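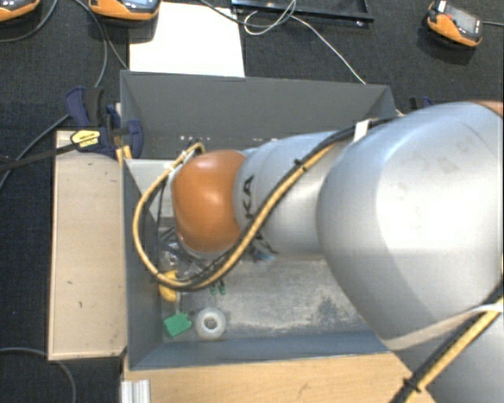 Arside 6 Rugged Handset

Overview

The Arside 6 is a 5G handset for warehouse, yard and field use. It replaces the Arside 5 in the Andenis range and accepts the same holsters and vehicle cradles. Charging docks from the earlier model fit mechanically but charge at the lower rate unless the dock power supply is changed.

The handset ships unlocked. Dual SIM operation is supported with one physical nano-SIM and one eSIM. Both lines can be registered at once, but only one can carry data at a time.

Display and housing

The screen is a 6-inch LCD with a pixel density of 478 ppi. Glove mode is off by default and is set under Display, Touch. With glove mode on, the screen samples at a higher sensitivity and standby time drops slightly. A factory-fitted screen protector is included and should be left in place, as the touch calibration allows for its thickness.

The housing is polycarbonate over a magnesium frame, with rubber corner inserts. The inserts are replaceable and are sold in sets of four. The port cover is tethered and must be fully seated for the water resistance rating to apply.

Battery

The battery is removable without tools. Slide the latch toward the lower edge, lift, and pull the pack straight out. A small internal cell keeps the handset running for 20 seconds during a swap - the screen dims and the radios are suspended, but open apps are kept. Charging from empty to 70 percent takes almost an hour with the supplied adapter. Packs from the Arside 5 do not fit.

Camera and scanning

The rear camera has autofocus and a single LED. It can read 1D and 2D barcodes through the Grewal Scan app, which is preinstalled. The dedicated scan engine is an ordering option and cannot be added later. Handsets with the scan engine have a second trigger button on the left side.

Software

Security updates are issued quarterly. Devices enrolled in Grewal Manager can have updates held back by group. The February update changes the default behavior of the side key; see the release notes before deploying it.

In the box

Handset, battery pack, USB-C cable, wall adapter, hand strap, quick start sheet. Holster and dock sold separately.

Ordering

Stock is held at the Ustport warehouse. Quote the full part number, including the suffix: S for scan engine, N for none. Orders for mixed suffixes are shipped in separate cartons.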